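4. Results and what went wrong

Povilas ran the sim side, I did the training and most of the plots. Task is the same as in chapter 2: right arm reaches for the black frame, closes on the near bar, lifts. Wrist view only, no overhead. All in simulation – the real arm at Sulville was booked out until after January so we never got on it.

149 demos total, 41 of them held back for testing. Two policies compared. Baseline with fixed wall colours, and the Flivo version where wall and floor colours get re-drawn at the start of every episode.

Baseline did fine on its own room and fell over as soon as the walls changed. Flivo held up much better but was slower to close, and it had 11 failures where the fingers stopped short of the bar. We think thats a depth problem. The frame is flat black with no highlights, so there isn't much for the wrist view to go on. Thomas Lo Presti suggested adding a lighter edge to the frame model, didn't have time.

Also tried freezing the encoder for the first 4 epochs. No real differnce, left it out of the table.

Things we'd change: more start poses from the right side, a second seed (only one was run, so treat the gap between policies with some caution), and logging finger opening at every step instead of just at the end. Bergþóra has the configs if anyone picks this up next term.

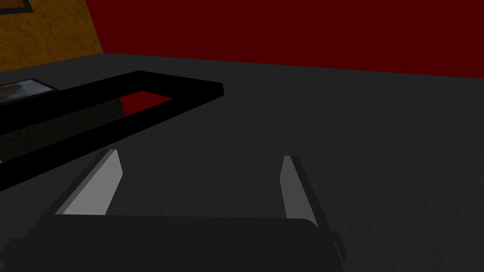 Fig. 6 – Right wrist view in the simulator, red and orange walls, black frame to the left of the open fingers.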